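Ticket 2415: Circuit breaker trips in the shared kitchen, second floor
Opened by: Lærke Brøndum
Status: waiting for electrician
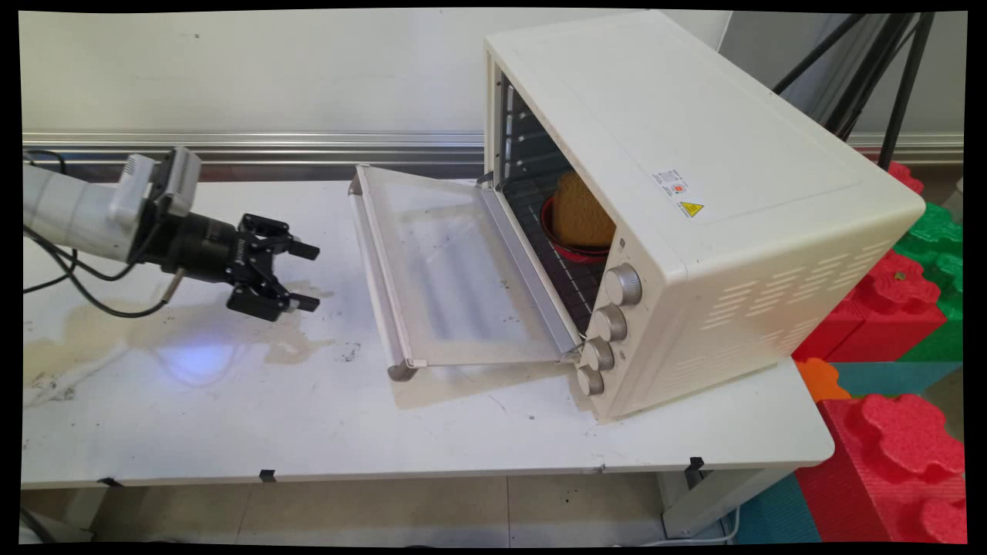 The breaker for the kitchen went off again today, just before lunch. It is the third time since we moved into the Trurow building. When it goes, we lose all the sockets on the long wall, but the ceiling lights and the fridge stay on. I have put it back each time by pushing the switch fully down and then up.

What I tried so far:
Kettle alone: no problem.
Kettle and microwave together: no problem for 17 minutes, then I stopped.
Kettle, microwave and dishwasher together: trips when the dishwasher begins to heat.
Dishwasher alone, on the programme with 65 degrees: no problem.

I also pulled out the extension lead behind the bin and left it out. It made no difference.

Reply from Tracey Inskip, building services
Thank you, this is very clear. Can you tell me what is written on the breaker, and if the small test button next to it has also jumped?

Reply from Lærke Brøndum
On the breaker it says B16. The one with the test button stays up, only the narrow one goes down. The paper label inside the door says "sockets 64", but I can not find this number on any drawing that I have. Maybe it is from the tenant before us.

Reply from Tracey Inskip
Then it is most likely overload and not a leak to earth. The dishwasher should have its own circuit. I have asked Solberg to come and check how it was connected. Until then please do not run it together with the kettle.

Reply from Lærke Brøndum
Understood. I have put a note on the dishwasher door and wrote to everybody on the floor. Hülya Ertürk asks if it can run in the evening, when we are all gone. I said no until the electrician was here. The key for the panel is at my desk, second drawer.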